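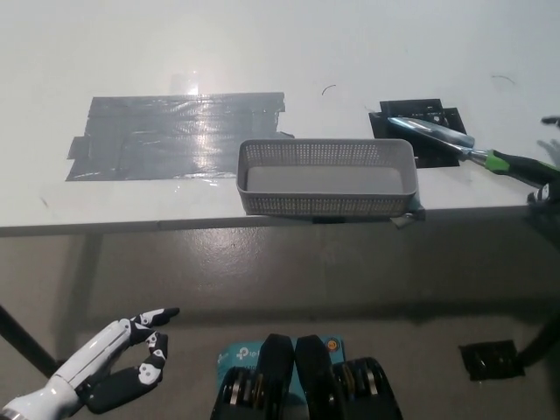 The Koncombe workshop has been recording since July. Its lead operator agreed to talk between sessions, on condition that we kept to the work and left names out.

The job is to gather examples for Cloltevora, a learning system that is meant to pick up hand tools and put them away. An operator guides the robot through the task, the recording is saved, and the table is set again.

"People expect it to be about speed," the operator told us. "We want clean starts and clean finishes. If I fumble the handle and recover, I keep that one. If I drop the tool on the floor, it gets marked and put in a separate folder."

A shift lasts eight hours, with a change of operator every two. Tools are moved and turned between recordings. "If the screwdriver always points the same way, the system learns that one angle and nothing else. We had that in the first week and had to throw a lot out."

Shiny metal is still a nuisance, and so is glare from the ceiling lights. The team at Rukport, where the training is done, asked for both to stay in. "They said a real bench has lights over it. Fair enough."

Buchanan, the firm paying for the work, wants more than 365 usable recordings of each tool before it looks at results. The operator was halfway through the chisels when we spoke. "Pliers next. I'm not looking forward to pliers."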